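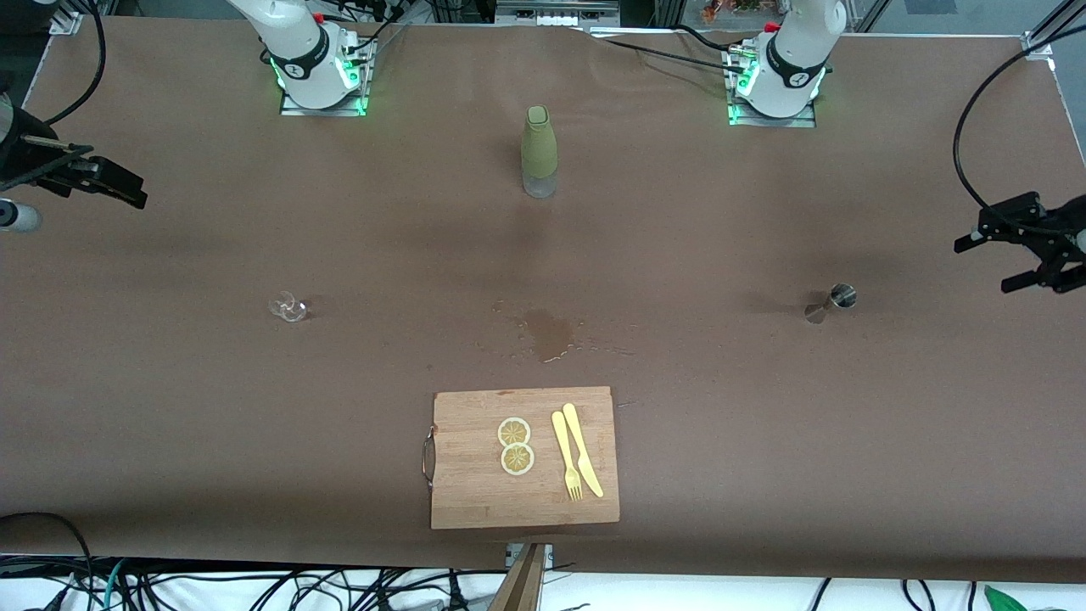
Stindwood Robotics Short Course
Handout 6: Bimanual task planning and recovery behaviour

6.1 Scope

Handout 5 dealt with the motion of a single arm between two known poses. This handout covers what sits above that layer: the planner that decides which arm does what, in which order, and what happens when the table no longer matches the plan. The running task is clearing a drinks preparation surface with two arms facing a shared workspace. You will need the Merrick planner (installed in lab 2) and the Gonine perception package. Section 6.6 assumes that you have finished the exercise on grasp scoring.

6.2 Frames and naming

All object poses are given in the table frame. The origin is midway between the two base plates, x points away from the bases towards the fixed camera side, y points towards the left arm, z is up. The arms are named from the robot's own point of view. A fixed camera looking back at the bases therefore has the right arm on the left of the picture and the left arm on the right. This is the most common cause of sign errors in submitted work. Check it before you check anything else.

Distances are in millimetres in the configuration files and in metres in the code. The loader converts. Do not convert again.

6.3 What the scene state contains

The planner does not work on images. It works on a list of records, one per object, each with a class, a pose, a pose covariance, an orientation label and a confidence. The orientation label takes one of three values: upright, lying, unknown. For the clearing task the label matters more than the exact angle, as it selects the grasp family.

A bottle standing between the bases is upright and takes a side grasp. A glass cup or a jigger on its side takes a top grasp across the body, with the finger axis at right angles to the long axis of the object. A chopping board is treated as a support surface first and as a movable object second. Things on it (lemon slices, a plastic knife and fork) are stored as its children, and the planner will not move the parent while any child is present unless the flag carry_children is set.

Liquid is not an object record. A spill is stored as a region: a closed polygon in the table plane with a margin. Scattered droplets outside the main patch are merged into it if they fall within the margin, and otherwise dropped. The default margin is 55 mm. Students often set it to zero to make a plan go through. The resulting plan is valid on paper and should not be run.

6.4 Perception limits

Three kinds of item on this table are hard for the depth channel.

Clear glass. Depth returns come mostly from the surface behind. Gonine fits the rim in the colour image and places the body by assuming contact with the table. The assumption fails when the cup rests against something else.

Polished metal. The steel jigger gives strong highlights and large holes in depth. Its shadow is sometimes segmented as part of it, which moves the centroid. Use the symmetric hourglass template and fit both cones together; fitting one cone gives two solutions.

Liquid on brown paper. The patch is darker and glossier than its surroundings, but soft arm shadows are dark as well. Darkness alone is a poor test. The region detector compares two exposures and keeps pixels that are dark in one and specular in the other. Paper wrinkles near the far edge can trigger it, so detections there carry a lower weight.

6.5 Allocation of arms

Each candidate action has a cost for each arm. The cost is the sum of reach, path length and a crossing penalty. The crossing penalty applies when the swept volume of one arm cuts the plane y = 0 by more than the handover depth. Its default value is 800, which is large compared with the other terms, so the planner will accept a poor grasp on the near side before a good one across the middle.

For the clearing task the usual result is that the right arm takes the cup and the left arm takes the jigger, as each lies on its own side. The bottle is near the centre line and may go to either. Ties are broken by the current gripper pose. If you need repeatable output, set tie_break to fixed, otherwise two runs from slightly different start poses will give different plans.

The two arms may act at the same time only if their reserved volumes do not overlap. Cables are included in the reserved volume as a padded tube fixed to each wrist. The padding is generous and will make some actions sequential that look as if they could run together.

6.6 Ordering constraints

Constraints are written as a partial order. The set supplied with this handout is:

retrieve lying glass before wiping
retrieve lying metal before wiping
wipe before any transfer across the spill region
remove children before moving the board
bottle last, unless it blocks a wipe stroke

The third line is the one that shapes the plan. With the spill between the bottle and the board, most direct transfers across the middle are ruled out until wiping is done, and the planner has to route round the outside or wait. The constraint solver expands 1,080 partial plans on the supplied scene file before it returns. If your count is far higher, you have probably left the children of the board unordered among themselves. They are interchangeable and should be marked so.

6.7 Recovery

After every action the scene state is rebuilt and compared with the predicted state. Differences fall into two groups. A pose change below threshold updates the record and the plan continues. A change of orientation label, a missing record or a new region discards the rest of the plan. Discarding is cheap. Repairing a partial plan was tried in an earlier release of Merrick and gave loops in which the same object was lifted and put back.

A grasp that closes to the mechanical stop is reported as empty. Retry once with a fresh pose, then reassign to the other arm, then ask for help. The limit is set in Filateck's controller and cannot be raised from the planner.

6.8 Lab work

Load scene file 119 and run the planner with default settings. Save the plan.

Change the spill margin in three steps of your choice and record which actions change arm and which change order.

Set carry_children for the board. Explain the new plan in terms of 6.6, and state which load limit you would check before running it.

Write a recovery rule for a lying cup that rolls when touched. The rule must end in a finite number of steps.

Submit the plans and one page of notes. Log files are not required.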